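Munau steel storage bins, the pair: a long-term grumble

I bought two of these for the back room, where things go when I've stopped being able to say what they are for. The previous arrangement was cardboard, and the previous arrangement had given up. Munau's website promised "a bin for life", a phrase I found more threatening than they probably intended.

They came from the shop in Skondcombe, which had them stacked by the door and would not discuss the price. It was 175 for the pair. You can get plastic ones for the cost of a sandwich, and I have had those too, and they split down one corner the first winter.

What you get

Two grey metal bins with sloping sides and no lids. There is no leaflet, which I respect. The slope means they'll sit inside one another when empty, should you ever own an empty one, and it makes scooping things out with one hand a good deal easier than in a straight-sided box. It also means you lose some floor, so measure the bottom if you plan to stand anything square in there. I measured the top and then had words with a toolbox.

Weight is the other surprise. Stellan Skjelbred helped me get them up the steps and has been busy every weekend since.

The finish

Right, the finish. Munau calls it "hard-wearing". I'd call it wearing. The front bin has a bright silvery band left along the top of its far wall, and the lower edge of it has gone ragged and patchy, with darker grey underneath. The floor has rubbed cloudy. The back one has kept a more even, dull grey and got away with a cluster of pale scratches. None of it bothers me in a bin, but if you're buying these to be looked at, perhaps don't.
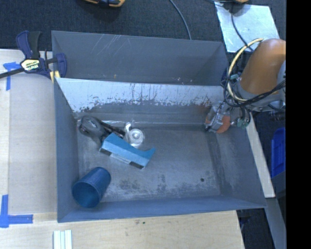 Noise

Drop a plastic cup into one of these and the whole house knows. Vidar Halvorsen, who lives downstairs, asked me in March whether I had taken up the drums. An old towel in the bottom cures it, though I keep taking the towel out to use as a towel.

Tidying, or the lack of it

A big open bin is only as tidy as its owner. Anything on its own slides about, anything round tips over, and the small stuff heads for the corners. Munau will sell you a divider, at a price I took personally. I looked at the Plernbridge range as well, which has dividers included, but the sides are thinner and the one in the shop flexed when I leaned on it.

Would I buy them again

Yes, grudgingly. They're ugly and loud and I fully expect them to outlive me. 4 out of 5, with the missing point going to the divider.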